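Trelleo Student Robotics Project – Call for Participants, September Intake

The Gullstead chapter of Trelleo is looking for new members to teach a two-armed robot how to do chores it has no interest in doing. No pay. There is course credit if your department agrees, and a key to the Haddad Building, second floor, which has the good vending machine.

This semester's assignment is called Grerkia. We set out everyday objects, a member guides the arms through a small household job, and the recordings go into training. Our target is 200 usable runs of the dustpan-and-brush task by winter break. We have 87. The other 146 we recorded are kept in a folder named "Learning Experiences," and new members are asked not to open it before lunch.

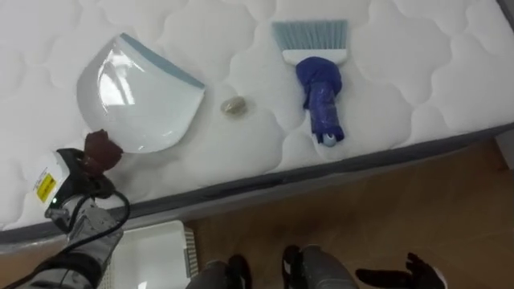 Dustpan, pebble, brush: one round of Grerkia, set out on the mattress.

What you would be doing: steering the arms, resetting the objects between runs, labeling recordings, and arguing about whether a pebble that ends up near a dustpan counts. (The rulebook says it doesn't. The rulebook was written by people who had never tried it.) Later in the semester we move on to folding washcloths, and morale is expected to dip.

You don't need to know how to code, though we won't hold it against you. We do need people who can repeat the same small motion for an hour and still care where the brush ends up. Past members have come from nursing, music, and forestry. Mechanical engineering students may also apply.

Expect four hours a week in two shifts, plus a short safety session before you touch the controls. Closed shoes, hair tied back, no dangling sleeves. Evening shifts start at 6 p.m. and fill last, so saying you like evenings will help you a great deal.

To apply, leave a paragraph about yourself in the box outside Room 211, Haddad Building, by the end of September. Tell us which chore you dislike most – we may already have it on the schedule.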